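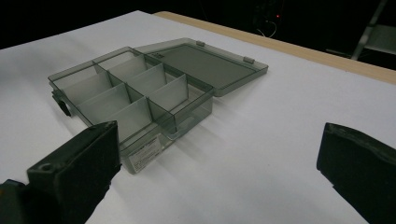
Kema is our parts-sorting cell, and in May it developed a fault that took me far too long to find. The job is simple on paper: unload small fasteners into a divided box, close the lid, latch it, move on. The box is smoky translucent plastic, with a hinged lid that folds back flat onto the table and two rows of cells split by a long central divider. Closing the lid is where the arm started to stop with error 777, which the Veto controller manual translates as "following error, wrist axis" and leaves at that.

A following error means the joint isn't where the controller told it to be. Usually something is in the way. The arm pushes, the position lags, the drive gives up. I checked the obvious candidates first.

Collision model
The lid was modeled as opaque and rigid. Its height came from the depth camera, and depth cameras do badly with clear plastic. The logged lid height jumped by 9 mm between consecutive runs with the box in the same spot. On a high reading, the finger closed on air. On a low one, it drove into the table, and 777 followed.

I replaced the measured height with a fixed value taken with calipers. Faults dropped off but did not stop.

Force limit
Caroline Mwakyusa went through the parameter file with me and found the second problem. The contact threshold for the lid move was set to 800, left over from the Dernance job, where the parts were steel castings. The safety stop was working. The softer limit that should have tripped long before it was doing nothing — the arm could lean on the table hard enough to stall a joint without registering contact.

We had been putting hands near that table between cycles. That part bothers me more than the lost time.
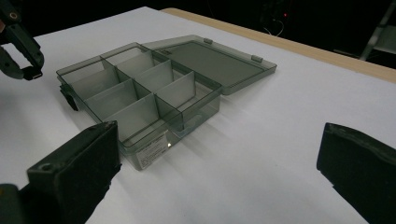
What changed
Lid height is now a constant per box type, stored with the recipe. The contact threshold is set per move, and the controller refuses to start if a recipe leaves it blank. Between cycles the drives go to a held stop before anyone reaches in. I also added a check after 2 failed lid moves: the arm backs off and waits for an operator.

The Arroyo cell runs the same software with the old parameter file. It gets the update next.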